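5. Faults During a Pick: Grip Lost, Close Stalled, Hose Snag

Welcome to the troubleshooting section! If you have made it through Sections 1 to 4, your Stasex cell is already picking things out of a bin by itself, and that is a great feeling. It is also the point where you will meet your first fault. Most of them can be cleared by one careful person with the pendant in hand, and you learn a lot about your cell each time.

This section covers the three faults that stop the arm with the gripper down inside the bin. For faults in free travel, see Section 6.

CAUTION: A stopped arm is not a safe arm. The controller can hold position with the drives live, and it may move as soon as the fault is cleared. Never reach into the bin, even for something small, until you have finished all of 5.1.

5.1 Making the cell safe

1. Press the stop button on the pendant. If the pendant is out of reach, use the cell stop instead.
2. Switch the mode key to MANUAL and take the key out. Keep it on you.
3. Wait for the drive lamp to go out.
4. Look at the gripper before anything else. If the fingers are holding an object, assume they are holding it with full force.
5. Tell everybody else in the room that you are about to work at the bin.
6. Write down the fault name and the pick number from the display. Both are wiped when you reset.

Please don't skip step 6! It takes a moment, and the pick number is the one thing the support desk will always ask for.

5.2 Which fault do I have?

GRIP LOST. The fingers closed and the sensor felt the object, then the signal dropped away. Typical with anything round, tapered or springy.

CLOSE STALLED. The fingers met resistance before they reached the width the planner expected. Either the object is turned a different way than the planner thought, or a finger is pressing on a wall or the floor of the bin.

HOSE SNAG. The wrist needed more effort to turn than it should have. Look at the cable bundle first, and only then at the program.

Hairbrushes are wonderful for getting to know all three. We use them on every training day at Woltar. The handle is thin, the barrel is fat, the bristles give a little and then push back, and a brush that lies close to a bin wall leaves very little room for a finger on that side. If your cell can pick a round brush reliably, you are in good shape for nearly everything in the starter set.
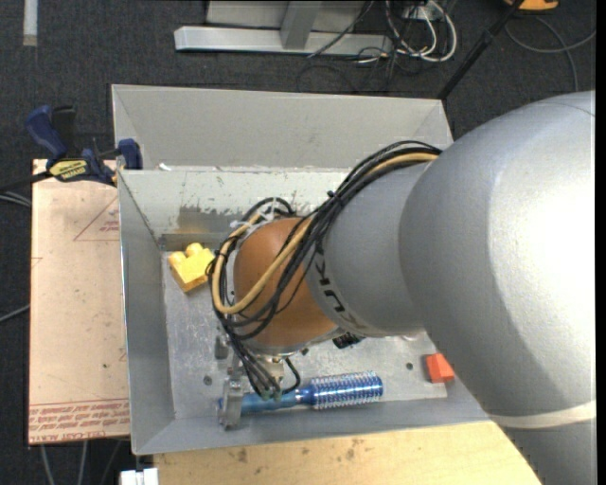

Figure 5. Gripper at a round brush lying along the side of the bin. Note the cables and the hose looped at the wrist.

5.3 Clearing GRIP LOST

1. Complete 5.1.
2. From outside the bin, check whether the object is clear of both fingers.
3. If it is clear, put the key back, stay in MANUAL, and jog the arm straight up at the slowest speed until the fingers are above the rim.
4. If it is still touching a finger, open the gripper one step at a time with the OPEN key. Let the object settle between steps.
5. Take the key out again and wait for the drive lamp before you reach in.
6. Wipe the finger pads with a dry cloth. Hair, lint and bits of packing foam all make a pad slippery.
7. Put the object back where it was, as closely as you can, and run a single pick in MANUAL.

If the second try fails too, leave the object alone and change the grasp. Open the grasp menu, choose NEXT BEST, and run it again. With a brush we like to go for the barrel close to the handle -- more to hold on to, and less swing on the way up.

NOTE: Don't raise the grip force as a first remedy. On bristles it makes the fault more frequent.

5.4 Clearing CLOSE STALLED

1. Complete 5.1.
2. Crouch down and look along the bin wall from the side. You want to know whether a fingertip is touching metal.
3. If it is, do NOT open the gripper yet. Opening may push the finger harder into the wall.
4. In MANUAL, jog away from the wall in the smallest increment. Stop when you can see a gap.
5. Open the gripper, then jog up.
6. Run a gentle fingertip check: both tips should be level, with no play.
7. Check that the bin has not shifted. If it has, tighten the clamps and repeat the bin calibration in Section 3.

A scraped or scuffed bin floor is nothing to worry about by itself. A bin that has moved is, even by a hair, because every pick after that one will be off by the same amount.

5.5 Clearing HOSE SNAG

CAUTION: A hose under tension can whip when it comes free. Wear eye protection and keep your face out of line with the wrist.

1. Complete 5.1. For this fault, also shut the air valve and bleed the line.
2. Follow the bundle by eye from the wrist toward the gripper. Look for a loop caught on a bin edge, a connector or a cable tie.
3. Turn the wrist back the way it came, slowly, in MANUAL. Never pull the loop free by hand while the drives are live.
4. With the drives off, feel along the hose for kinks and flat spots. Replace it if you find one.
5. Look at the cable ties. Cut tails can be sharp and can rub on a hose, so turn them outward or trim them flush with side cutters.
6. Move the wrist through its full range with an empty gripper and watch the loop the whole way.

The loop should be long enough to follow the wrist in both directions and short enough to stay out of the bin. Finding that length takes some patience, and it is very satisfying when you get it right! Margit Amundsen's cell at our Solheim workshop had reached pick 2,629 when its first snag came up, on a deep reach into a corner nobody had tested. Her fix was to move one tie. Test your corners!

5.6 Going back to AUTO

1. Remove all tools and cloths from the bin and the table.
2. Check that everyone is outside the marked area.
3. Insert the key, select AUTO at reduced speed, and reset the fault.
4. Watch the first five picks with your hand by the stop button.
5. Return to normal speed.

Add the fault to your cell log. Inspect the pads and the hose every 1,000 picks, and sooner if the same fault comes up twice in one shift. If it comes up a third time, leave the cell stopped and call the support desk -- ask for Britt-Marie Hedlund, and have the pick number from 5.1 ready.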